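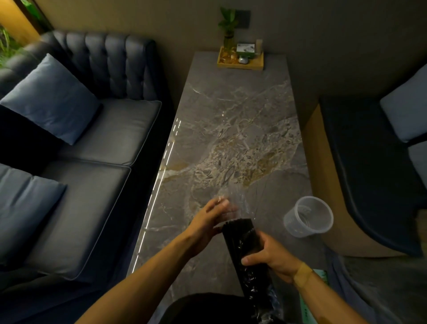

Tratholm Cricket Club was started by Fadwa Farouk in Prisville, with 14 players and one borrowed pitch. We play short format matches and every newcomer gets a chance to bat. After the match both teams sit together for tea, at a long table with marbled stone top, and plastic wrapping must come off the supplies first.

Our teams
We have 2 senior teams and one for the juniors under 19. Fidelina Bermúdez is coaching the juniors.
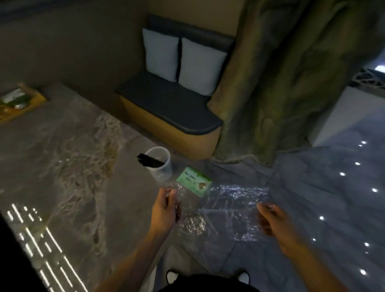
Our ground
Since November we play at Stidstead Road, where the outfield is more flat and the ball runs fast.

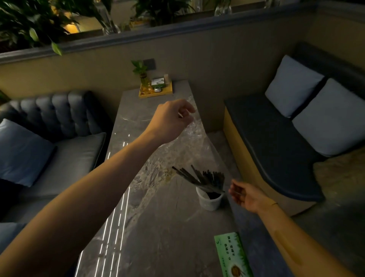 Join us
Come to any practice and ask for Fadwa.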